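Home | Syllabus | Notes | Lab Hours | Readings

Notes for Week 9: Gathering Demonstrations by Hand
Lok-yiu Ho
August

Okay, so last week we spent the whole session on what a policy does with examples once it has them, and I promised we'd get to where the examples come from. I love this part of the course! It's the part where you get out of your chair, and it's also where most of your final projects will be won or lost, so please read these before lab and don't leave them for the bus.

A quick recap of the words. A demonstration is one complete go at a task, start to finish. An episode is the recording of it. People swap the two all the time (I do it too) but in your write-ups keep them apart, because one demonstration can give you a perfectly useless episode if the tracking drops out halfway.

We collect with hand-held grippers. You hold the tool, you squeeze, the jaws close, and the camera on the tool sees pretty much what a camera on the robot's wrist would see later. There's no arm in the room while you collect, and that's the whole appeal: you can go to a kitchen, a dorm, a workshop. The price is that you, a human, can do things with your wrist and shoulder that our arm can't. If you find yourself twisting around to get under something, stop and think about whether the arm could follow you there. When I started the Brovska set I was very proud of a lovely sweeping move for turning pages, and then we replayed it and the arm hit its joint limit on nearly every one. Weeks of work, mostly in the trash.

So, the collection target for the class project is 1000 episodes, shared among all the teams. Sounds huge. It goes faster than you think once your setup is steady, and slower than you think if you keep stopping to fiddle.

What should vary, and what should stay put? Siham Kamel (she runs the Stenach lab section and has much more patience than I do) puts it to her students as a question: what will be different on the day the robot tries this for real? Vary that. The object's starting spot, its angle, the lighting, the table if you can manage it. Keep the task definition fixed, and I mean really fixed, written down, with a first moment and a last moment that both partners agree on. "Fold the sheet" is a wish. "Bring the near edge to the far edge, press, let go, lift both grippers clear" is a task.

Flat things deserve their own section. Everybody wants to start with paper or card or a thin panel because it looks easy, and it's a bear. A big pale surface gives the tracking very little to hold on to, since there's hardly any texture on it, and when you come in close it can fill most of what the camera sees. Edges help you. Approach so that at least one edge stays in view, and let a bit of tabletop show beside it. Shadows are worth a thought too, because your own tools throw them onto the sheet and the model will happily learn from them. I don't want you to get rid of the shadows, I want them to change from episode to episode, so move the lamp, switch sides, go back on Saturday when the light is different.
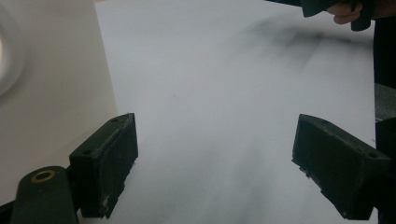
Two-handed work is where the pace matters. If one gripper goes in while the other hangs back, the waiting hand still gets recorded, and a model trained on lots of dithering learns to dither. Decide who leads. For most sheet tasks I go in with the left, hold, and bring the right in afterward, and I do it the same way all session. Leave the jaws wide open on the approach and close them once, firmly. Little nibbling squeezes are murder on the action labels.

Look at your finger pads before you begin, please. They scuff and the edges get ragged with use, and a worn pad grips differently from a fresh one. It's fine to collect on worn pads, but write it in the log! The Durnalville people didn't, and then couldn't work out why their grasps had changed between batches.

About failures. Keep them. Mark them as failures in the log, with a word or two on what went wrong (slipped, missed, bumped), and carry on. If you drop something and recover smoothly, keep that as well and tag it "recovery"; those are gold.

For lab: 2 people per station, swap roles at the break. Bring your written task definition with you. We'll upload to Zaki before you leave, and you'll watch nine of your own episodes at full speed before anyone trains anything. Reading for next time is the chapter on action spaces, skip the proofs.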